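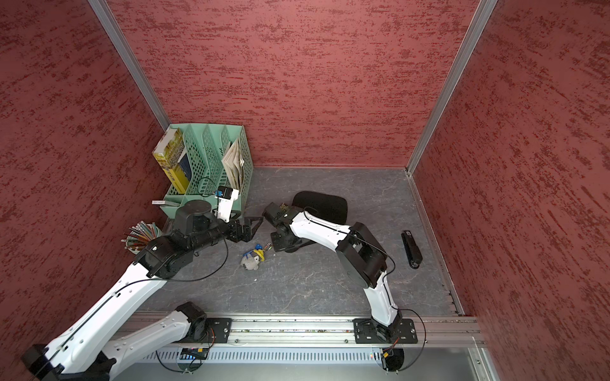 Sorting Household Papers Before Storage

Residents of Wendale who wish to use the Stotinley document storage service are asked to prepare their papers as follows. Most households can complete the work in one evening.

Step 1. Gather all papers in one place
Collect bills, letters, certificates and school records from every room. Include papers kept in vehicles and bags. Books and magazines are not accepted for storage and should be set aside.

Step 2. Divide by type
Use a desk organizer with upright slots, or several large envelopes. Suggested groups are housing, health, taxes, employment and family records. Write the name of each group on a label in pencil.

Step 3. Remove what is not needed
Duplicate copies, expired offers and empty envelopes may be recycled. Shred any sheet that shows an account number. If you are unsure about a tax record, keep it.

Step 4. Remove fasteners
Take out staples, paper clips and rubber bands. Unfold each sheet and lay it flat.

Step 5. Fill the box
A standard box holds 2000 sheets. Place no more than 300 sheets in any one folder. The lid must close without pressure.

Step 6. Complete the contents form
List each folder by group and year. Keep one copy at home and place the other on top of the folders.

Boxes may be left at the Stotinley counter until 4:30 p.m. Stored papers can be requested at any time and are normally ready for pickup within 60 minutes.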